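Holiday Table Project: Progress Report
To: Zorica Dervishi, Grundus Fund
From: Elínborg Arnardóttir, Eglītis Community Kitchen
11/6/25

Since our last report we have finished the recipe testing and started on the printed booklet. The grant covered ingredients, kitchen rental and one part-time cook, Rasa Toom.

Recipes. The booklet will have 10 family recipes for the holiday season. Eight are final. The two still open are the braised red cabbage, which came out too sour with the cider vinegar, and the cardamom bread. Rasa wants to try the bread again with a slower rise and less sugar in the dough. The roast chicken with prunes replaced the goose, as families told us goose costs too much.

Cooking evenings. We held 2 at Tallness Hall. Parents and children made the barley soup and the apple cake together and took the leftovers home. The hall ovens run hot at the back, so cake pans had to be turned halfway through. We have added a note on this to the cake recipe.

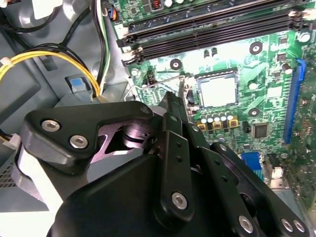
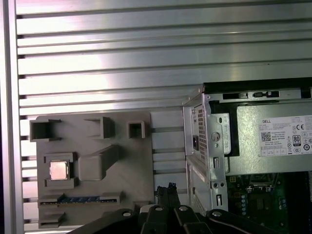

Grundus Fund Grantee Reports, page 2

Booklet. Ojārs Toom is doing the layout. We plan to print 600 copies with Brallel, whose quote held from the spring. Each recipe gets a facing page for a short family story. Algirdas Laur has collected all the stories but one, and he is cutting the longer ones to fit.

Budget. We have $614 left in the ingredients line. We ask permission to move it to printing, which would pay for a coated cover that can be wiped clean. Kitchen rental is fully spent. The cook's hours are on plan.

Problems. Butter and eggs cost more than we budgeted, and we made up the difference by buying flour and dried beans in bulk. One recipe was withdrawn by the family that gave it, so the potato dumplings took its place.

Next steps. Rasa will retest the cabbage and the bread, then Ojārs will send the full proof to your office. Copies should be ready in December. Please let us know about the budget change before we approve the cover.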